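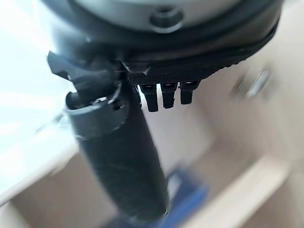

5 min read

Home Facilities Records Forms Contact

Office Storage Inspection: Cabinets, Binders and Box Files
Hầu Room, Protmont Building
February
Prepared by Rafsan Sikder, Facilities Records. Reviewed by Mervyn Tunstall.

Scope

The inspection covers the low wooden cabinets in the Hầu Room, the binders and box files stored in them, and the floor area needed to open and use them. Desks, chairs and electrical items in the same room are inspected under the general office checklist and are not repeated in this one. The inspection began at 9:20 a.m. and took 60 minutes.

Items are marked Satisfactory, Action or Not Applicable. Comments are required for every item marked Action and are optional elsewhere. Where an item was corrected during the inspection, it is still entered as Action so that the next inspector can see it.

Section A. Floor and access

A1. Floor in front of the cabinets is free of boxes, bags and loose paper.
Result: Satisfactory.

A2. Carpet tiles are flat, with no raised corners along the front of the cabinets.
Result: Satisfactory.
Comment: The tile replaced after the last inspection has settled. No further work is needed.

A3. Cabinet doors can be opened fully without striking furniture.
Result: Action.
Comment: A side chair had been placed within the swing of one door. It was returned to the meeting table. Staff are reminded that the clear area in front of the cabinets must be kept at all times, including during meetings.

A4. The route from the cabinets to the room exit is clear.
Result: Satisfactory.

Section B. Cabinet bodies, doors and locks

B1. Units stand level and do not rock when pressed at the corners.
Result: Satisfactory.

B2. Adjoining tops are even where the units meet, with no raised edge on which a sleeve or a stack of paper could catch.
Result: Satisfactory.
Comment: Checked by hand along the full seam.

B3. Handles are tight.
Result: Action.
Comment: One handle turned slightly under finger pressure. The screw was tightened and the handle rechecked. Mervyn Tunstall has asked that it be looked at again in two weeks.

B4. Hinges are secure and doors hang straight.
Result: Satisfactory.

B5. Locks turn freely and a labeled key is held at the Facilities desk.
Result: Action.
Comment: Locks turn freely. The key tag still carries the old room name and must be replaced. Pudamach, the supplier of the units, has confirmed that spare keys can be ordered using the number on the key itself.

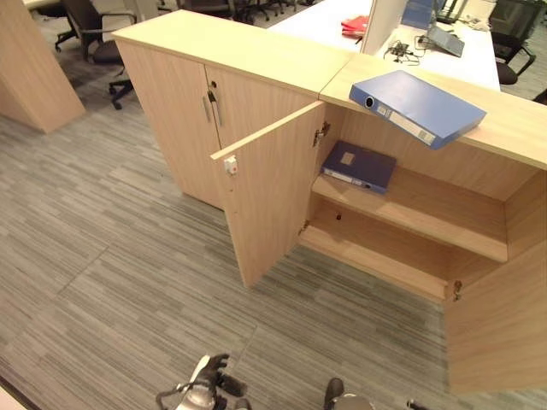
Open doors are the most frequent finding in this category across Ollum offices, and the rule is repeated in full for that reason. A cabinet door is to be opened when something is being taken out or put away and closed as soon as the task is done. Where both doors of a unit are swung open, as on the right-hand cabinet, they stand out over the carpet at shin and knee height and are easily missed by a person carrying files. The same unit has a blue lever-arch binder lying diagonally on its top and partly overhanging the open interior, where a passing elbow could knock it down. Binders may be set on the top while the doors are in use, provided they are placed fully back from the front edge. They are not to be left there at the end of the task.

Section C. Shelves and contents

C1. Shelves are seated on all supports.
Result: Satisfactory.

C2. Shelf load does not exceed 20 kg.
Result: Satisfactory.
Comment: The present load is well below the limit. The limit label inside the door is missing and a new one has been requested.

C3. Binders are stored upright, with the spine label facing out.
Result: Action.
Comment: A navy ring binder was lying flat on the shelf. A single binder laid flat presents little hazard, but flat storage leads to stacking, and stacked binders slide when one is drawn from the middle. Bookends are to be supplied for any shelf that is not full enough to hold binders upright.

C4. Heavier items are kept in the lower compartment.
Result: Not Applicable.
Comment: No item heavy enough to require this was kept in the cabinets on the day.

C5. Box files can be withdrawn with one hand at the finger hole and the other beneath the file.
Result: Satisfactory.
Comment: See the note below on withdrawing files at an angle.

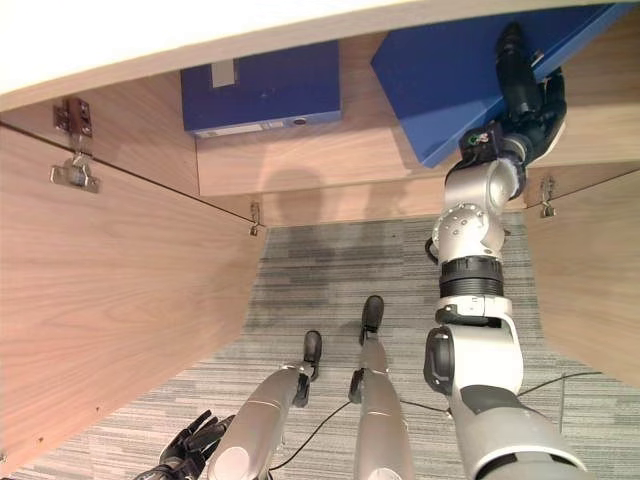
Blue box files against the back panel of the cabinet, the right one tilted and partly pulled out.

Note to C5. A file should be drawn straight toward the person until it is clear of its neighbor, and only then turned. Drawing it out by one corner puts strain on the cover and can drag the next file along with it. The person removing a file should crouch or kneel at the cabinet. Bending from the waist over the countertop is to be avoided, and so is steadying oneself on an open door.

Section D. Labels and records

D1. Every binder and box file carries a spine label.
Result: Satisfactory.

D2. Labels match the records index.
Result: Action.
Comment: The index lists 98 items for the Protmont Building. The Hầu Room entries agree with the index except for one binder recorded under its former title. Rafsan Sikder will amend the entry.

D3. Superseded material has been removed to archive.
Result: Satisfactory.
Comment: Around 14 items were sent to archive before the inspection. Transfer slips are on file.

D4. Confidential material is kept in a locked unit.
Result: Not Applicable.
Comment: The room is not approved for confidential storage.

Actions arising

Replace key tag (B5). Owner: Facilities desk.
Recheck handle (B3). Owner: Mervyn Tunstall.
Fit load limit label (C2). Owner: Facilities desk.
Supply bookends (C3). Owner: Records.
Correct index entry (D2). Owner: Rafsan Sikder.

All actions are to be closed before the next scheduled inspection. An action that cannot be closed in that time must be reported in writing to the reviewer, with the cause of the delay and a revised completion month.

Reviewer's comment: Accepted. The wording of A3 should be carried over to the meeting room checklist, where the same point has come up twice. M. Tunstall

Related items
Meeting Room Checklist, Protmont Building
Safe Handling of Binders and Box Files
Key Control: Replacing Tags and Ordering Spares
Records Index: How to Request a Correction
Archive Transfer Slip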